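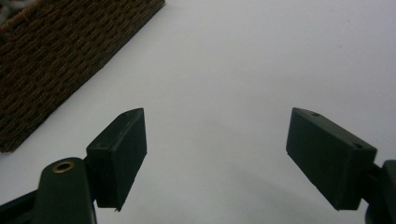
Progress report for January: the clothing room at Nunbridge

Hi Xiomara, and thanks again to everyone at Duggan for the second payment, which landed just when the shelving bill did. Most of this month went on baskets and hangers. I know that sounds small, but anyone who has tried to pull one hanger out of a heap of them at 9 in the morning will understand why I'm so pleased!

We bought 50 woven baskets and 100 plastic hangers from the storage line in your budget. The baskets came flat-packed in the end (I'd been told they wouldn't), so Peadar and I lost two afternoons putting them together. They stand up nicely on the tables and they're light enough to carry with one arm.

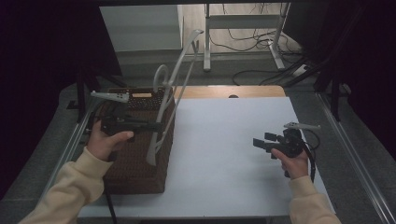 Nunbridge Clothing Room – Sorting and Storage Team

The part we're still arguing over is how the hangers should be stored. Standing them up makes them quick to grab, but they snag on each other and on the rim. Laying them down takes longer and you fit fewer in, though the basket can then go on a shelf with another on top. My vote is for laying them on the diagonal. Aisling wants the hooks all facing the same way and she's probably right.

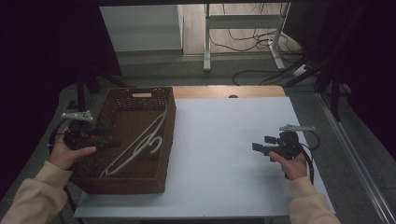

White plastic hanger laid in a brown woven basket, with the little wooden label plate on the rim.

Labels are behind, I'm afraid. The plates are lovely but they're tiny, and my handwriting is not. Azadeh has offered to print us some stick-on words (COATS, KIDS, SPARE), and I'd like to move $50 over from the paint line to cover that, if you're happy with it.

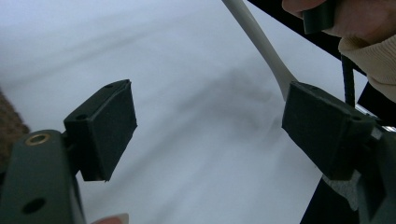

I'd also like to hold off on the second order until we've settled the hanger question – a shallower basket might suit us better, and there's no rush before the spring coats come in. We've kept the receipts for everything so far, and Brendan will send you copies with the figures.

Still to do: finish the labels, fix the sticking door on the tall cupboard, and get five more baskets out of their boxes. Call me any time after 2 if you want to talk about the paint money.

Peadar says hi!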